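Choisir ses participants d'après le résultat : un piège discret dans les études longitudinales

Dans la dernière livraison, nous avions évoqué la taille des échantillons. Plusieurs lecteurs ont demandé que l'on revienne sur un problème voisin, celui de la sélection des participants après coup. Il est fréquent dans les travaux sur la mémoire et l'apprentissage, et il passe souvent la relecture sans être relevé.

Prenons le cas de l'étude Revenlow, conduite par notre équipe auprès d'adultes ayant suivi un entraînement de la mémoire de travail. Au départ, 300 personnes avaient été recrutées. À la deuxième visite, il en restait 207. Les analyses préliminaires portaient sur ces 207 personnes seulement, et la progression moyenne au test de rappel paraissait nette.

Or les absents n'étaient pas répartis au hasard. Ceux qui avaient obtenu les scores les plus faibles à la première visite étaient aussi ceux qui revenaient le moins. La comparaison des deux moyennes mélangeait donc deux choses : l'effet éventuel de l'entraînement et le départ des participants les moins à l'aise avec la tâche.

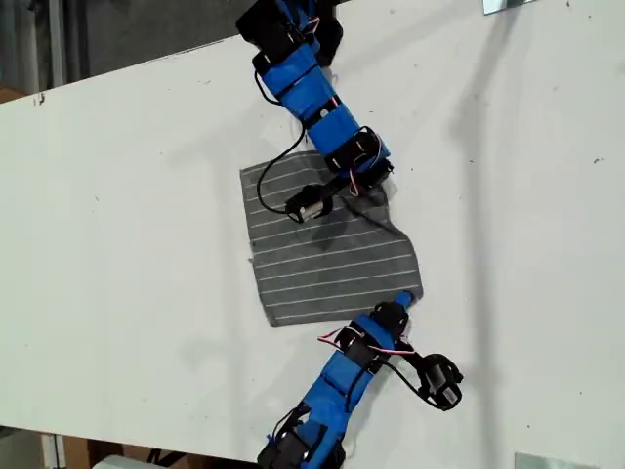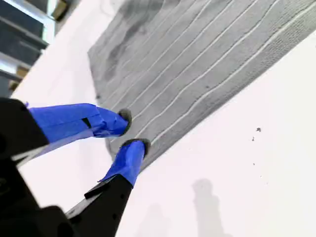 Par Lorena Salinas, avec Damián Arancibia
Rubrique Méthodes

La première correction consiste à comparer chaque personne à elle-même, ce qui écarte l'écart de composition entre les deux visites. Elle ne règle pas tout. Si la décision de revenir dépend aussi des progrès ressentis, les personnes restantes donnent encore une image trop favorable.

Il faut ensuite compter avec la régression vers la moyenne. Faustino Figueroa l'a montré sur un sous-groupe de 50 participants retenus pour leur score initial très bas : leur résultat remontait à la deuxième visite, y compris chez ceux du groupe témoin, qui n'avaient suivi aucun entraînement. Un score extrême contient une part d'erreur de mesure, et cette part ne se reproduit pas à l'identique.

Nous avons retenu trois habitudes de travail pour la suite du projet :

– écrire le critère d'inclusion avant d'ouvrir les données de la deuxième visite ;
– donner, dans le tableau principal, les scores initiaux des personnes perdues de vue ;
– refaire l'analyse avec une imputation multiple et publier les deux résultats, même s'ils divergent.

Le dernier point a été discuté. Ivana Barrientos fait remarquer que l'imputation repose sur une hypothèse invérifiable – les données manquantes dépendraient uniquement de ce qui a été observé – et qu'une analyse de sensibilité est plus informative. Nous joindrons donc les deux au rapport d'avril.

Les scripts sont dans le dossier partagé de l'équipe. Il faut compter 24 heures pour obtenir un accès, à demander à Sebastián Palma.

Contact : rubrique Méthodes | © Lettre de l'équipe Revenlow | Haut de page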